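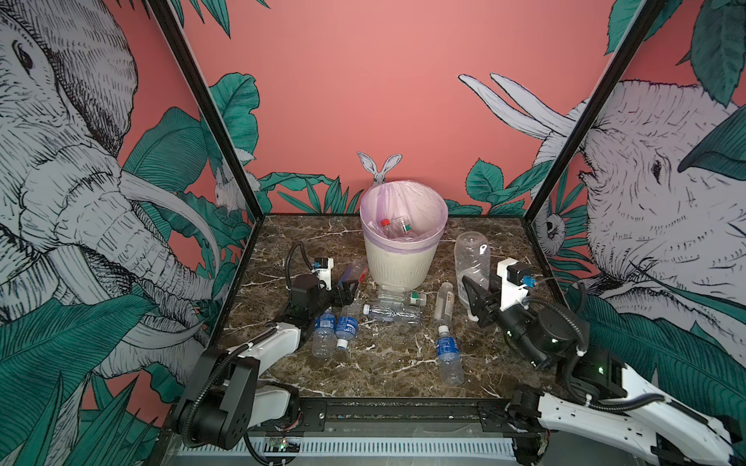 Equipment Review: Ostia Countertop Waste Bin and Liner Set

Prepared for the Gaveddale Residents' Association by the Shared Facilities Office

Scope of this review

The Shared Facilities Office reviews small household equipment before it is bought for the shared kitchens at Gaveddale. Each item is used in at least one kitchen for a full month and is then assessed by a member of staff who did not select it. The present review covers the Ostia countertop bin, supplied with one roll of liners, which was placed in the four shared kitchens in June. It was assessed by Hye-jin Yoon, with notes on cleaning provided by Man-sik Ki.

The bin was considered as a replacement for the Kettler pedal bins, which have been in service since the kitchens opened. Residents had reported that the pedals stick and that the inner buckets are hard to lift out when full. The Office was also asked to find a bin that could stand on a counter or table during meals and be moved to the floor afterward.

Construction and finish

The Ostia bin is a single molded piece with no lid, pedal or inner bucket. The walls are ribbed from top to bottom, and the ribs give a secure grip when the bin is carried with both hands. The wall is thin but stiff. A full bin did not bow outward when lifted, and the base stayed flat on every surface on which it was tried.

The cream finish was well received. It does show coffee and sauce, and the grooves between the ribs hold dust if the outside is not wiped often. Mr. Ki found that a soft brush and dish soap cleared the grooves in a few minutes. A dry cloth was of little use. Kitchens that fry food daily should expect to brush the outside once a week.

The rim is rounded and has no sharp seam. This is an improvement on the Kettler model, whose rim tore a good many bags.

Liners

The liners supplied with the bin are thin, translucent and sold on a roll of 200. They are cut long, so that a wide band can be folded down over the rim. The fold held well with light waste such as bottles, wrappers and paper. With wet food waste the liner slipped inward on several occasions, and residents in the east kitchen began tying a knot at one side to take up the slack. The Office recommends this practice and has added it to the kitchen notice.

No liner split during the month when used for dry recycling. Splits did occur with food waste, nearly always at the bottom seam, and the supplied liners are not recommended for that purpose. The heavier Divex liner fits the same rim and performed better in the west kitchen, although it costs more and is harder to open with damp hands.

The tint of the supplied liner is pale enough to see through. Kitchen staff considered this useful, as the wrong items could be noticed and taken out before collection. One resident, Ott Mockus, wrote to say that he would prefer an opaque liner on a table where people are eating. The Office has recorded the comment and agrees that the bin is better kept on a side counter during meals.

Use with bottles

Much of the waste in the shared kitchens consists of plastic drink bottles, and the bin was judged chiefly on how it handles them. The open top is wide enough for large bottles to be dropped in neck first. Bottles that have not been crushed fill the bin quickly, and the bin must then be emptied more than once on a busy day.

Residents are reminded that bottles should be emptied and crushed, with the cap replaced. Labels may be left on. The previous notice asked for labels to be removed, and that instruction no longer applies.

The lack of a lid drew both praise and complaint. It makes the bin quick to use, and there is no moving part to fail. It also means that odor is not contained, and fruit flies were reported in the north kitchen during the warmest week. Emptying the bin each evening, with a second check on Sunday, solved the problem in that kitchen.

Stability

An empty Ostia bin is light and can be knocked over by a passing elbow. Ro-un Yoo, who supervises the north kitchen, placed a thin rubber mat beneath it and reported no further falls. The manufacturer does not supply a mat. The Office considers that it should – a bin sold for counter use ought to stay where it is put.

Findings

The Ostia bin is approved for dry recycling in all four kitchens. It is not approved as a general food waste bin. The Kettler bins will stay in place for food waste until a suitable replacement has been reviewed.

Orders for further bins and liners should be sent to Yoon-hee Son at the Shared Facilities Office, quoting reference 372. Kitchens that wish to use the Divex liner may do so within their existing supply budget. Comments on this review may be left at the front desk or handed to any kitchen supervisor.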